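The subscription box, reconsidered

May 2023

I cancelled the last of them this morning. It took two tries, because the cancel page at Flondia asks if you're sure, then offers you a month off, then asks again in a slightly sadder colour. I clicked through all of it. I'd like to say I felt lighter, but mostly I felt annoyed that I'd let it run since September.

If you've read this blog for any length of time you'll know I am not a natural subscriber. I don't like paying for things before I know what they are. But a neighbour got me a trial of the Tundwood pantry box, the trial rolled over into the real thing, and I thought I might as well test the whole idea properly and see if any of the promises held up.
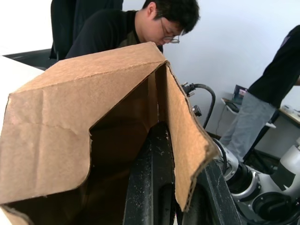
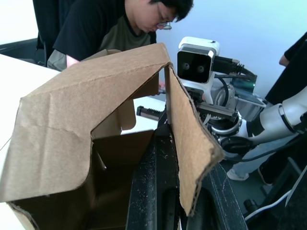

Let's start with the money, as that's where they start. Tundwood told me on the sign-up page that I would save $312 a year on groceries. I was curious how they'd come up with a number that exact when all they knew about me was my postal code. I wrote to ask. The answer was that the figure was "based on typical household behaviour," and a typical household, when I pushed, turned out to be one that buys small jars of branded sauces at full price and throws a good share of its vegetables in the bin. I don't do either. I buy the big tin of tomatoes when it's on special and I make soup out of whatever's going limp. Against that sort of shopping the box saved me nothing at all. I kept the receipts for the whole stretch, and by my own arithmetic I ended up $103 worse off, and that's being generous about the lentils.

I say generous because I've valued them at what I'd have paid for ordinary lentils. Tundwood valued them as "heritage pulses." I cooked them next to the supermarket kind, same pot size, same stock, same bay leaf, and served both. I could tell them apart by colour. I could not tell them apart by taste, and neither could anybody else at the table, although one person said the dear ones had "more character" and then picked the cheap ones when I made her do it with her eyes shut.

Then there's the convenience argument, which I think people accept too easily. The box comes to your door, so you don't have to go to the shop. Fine. Except it doesn't bring milk, or bread, or dish soap, or the one thing you ran out of. So I was going to the shop anyway. I was just going with a shorter list, and a shorter list is how you end up buying biscuits. What the box did was add a job. There was a cut-off for changing your order and I had to remember it, and if I forgot I got the default selection, and the default selection leaned very hard on chutney. I now own more chutney than I will eat. If you live nearby, expect some.

Flondia was a different sort of disappointment. Flondia is the one with the houseplants and the little card about how to be kind to them. I'll admit the plants themselves were decent. The first two are still alive on my kitchen windowsill, and I've killed sturdier things than those. My complaint is with the idea that a person needs a fresh plant on a schedule. A plant isn't a magazine. It doesn't finish. You get one, it grows, and then along comes the next one wanting the same bit of light. I asked whether I could slow the deliveries down to every second season and was told my "plant journey" was set to monthly. I have never been on a plant journey in my life.

The one I expected to like was Fukix, the repair club. You pay a fee and they send you parts and instructions for fixing a common household thing each time: a tap washer, a sash cord, a lamp switch. I'm all for people mending what they own. But they don't know what's broken at your place. I got a very tidy kit for a toilet valve I don't have. I got a lamp switch, and all my lamps work. They're sitting in a drawer now waiting for something to go wrong, and when it does it'll be the thing they didn't send. Meanwhile the hardware store on Hartley Street has a wall of tap washers and a man behind the counter who'll look at your old one and hand you the right size for pocket change. I know which model of repair I believe in.

The part I keep turning over is how all three companies talk about discovery. You'll discover new flavours, new leaves, new skills. I'm suspicious of being told I'm discovering something when somebody in an office has picked it out and, I'd guess, picked whatever they had too much of. I asked Tundwood straight out how the chutney was chosen. I got a long reply about small producers and the rhythm of the seasons, and no answer. Maybe it's all true. I would have believed it more if they'd said they got a good deal on chutney.

To be fair, a few people have written to me in defence of these things, and one of them had a point. She lives well out of town, doesn't drive in winter, and says a regular box of dry goods means she can put off the long trip. I can't argue with that. She also said she ignores the recipe cards and has never once opened the app. That sounded right to me too.

As for the rest of us, with a shop in walking distance and two working legs, I'd want to see a lot more proof before handing over my card number again. If you're tempted, keep every receipt from the start and do the sums yourself. Don't use the calculator on their website. And put the cut-off date on your calendar, or you'll be getting the chutney.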